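**Progress report - Laundry and Clothing Room, Bironari House**
To: Tosaren Fund, small grants
From: Arnaldo Caldeira, project coordinator
21st February

Dear colleagues,

With this report I inform you about the use of the second part of your grant. The room is now open to families, and the folding of donated clothes is done there and not anymore in the corridor.

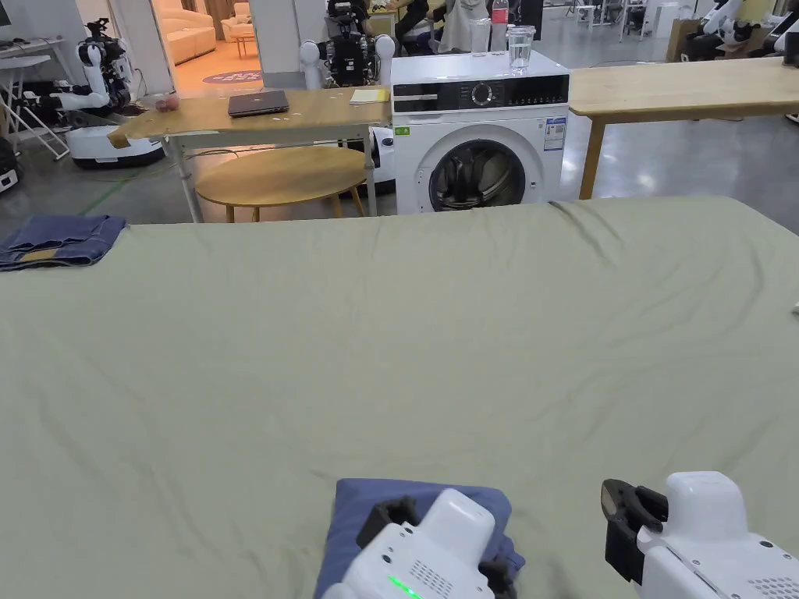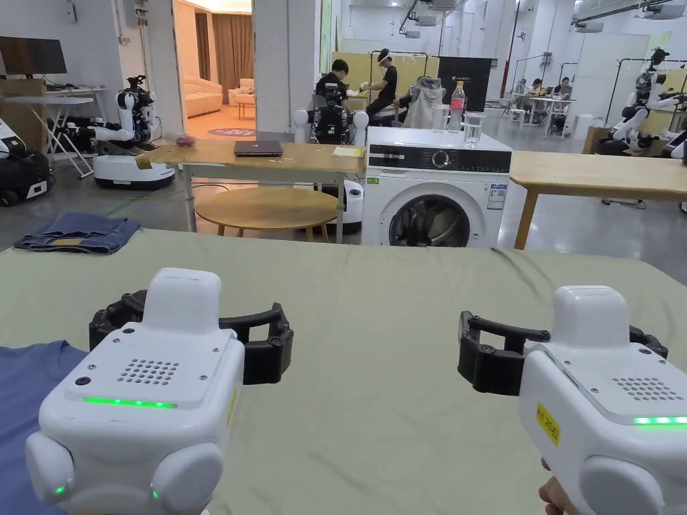

*The folding table with its green cloth, and the washing machine behind it.*

**What is done**

The washing machine was bought and connected in November. It is a front-loading model, as we wrote in the application. We put it between the light wooden tables, so a person can take the clothes out and put them down without walking.

The folding table is large enough for two people. We chose a cloth for it because the old surface was pulling the threads of the knitted things. The cloth gets wrinkled quickly, and we still look for a good way to fix it at the corners. Jeans are folded with the waistband outside, so that the size can be found easily.

**Money**

From the 2,057 euros of this part we have spent 1,638. The biggest cost was the machine, then the plumbing work. We keep 200 for detergent and small repairs. For the rest, we ask your permission to buy shelves from Betum.

**What is late**

The shelves are not ordered yet, and the clothes go back into boxes at the end of the day - this takes time and the folding is partly lost. Also the written rules for the room exist only in one language. I will send you the translated version together with the receipts.

With kind regards,
Arnaldo Caldeira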